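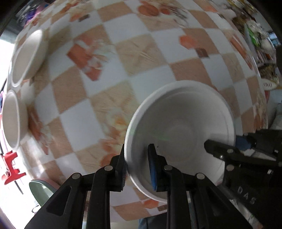
White bowl and peach-and-white checkered tablecloth.

Fadau adds table linens and plain white bowls for February

Fadau, the housewares shop run by Araba Nartey and Dorin Roman, will start selling tablecloths and tableware in February. Until now the shop has carried only pots, pans and kitchen tools.

The first delivery includes 600 tablecloths in four check patterns. One is a peach-and-white check with printed food motifs on several of the darker squares. The cloths come in two sizes, for tables that seat four or six, and can be machine washed.

The bowls are plain white with a broad flat rim. Fadau has ordered some 800 of them and will sell them singly or in sets of four.

"People kept asking us what to put under the dishes," said Nartey. "We started with checks. They go with most kitchens, and a white bowl looks good on them."

Delia Căpraru picked the patterns and will set up the new tables at the front of the shop. Customers can unfold the cloths there and check the size before they buy – staff will fold them again.

The new line goes on sale at 9 a.m. on the first day of the month. Orders placed before then can be picked up at the side counter. Shipping will be offered later in the spring.

Press contact: Nyokabi Kioko, Fadau. Samples of the cloths and bowls are available on request and should be returned within two weeks.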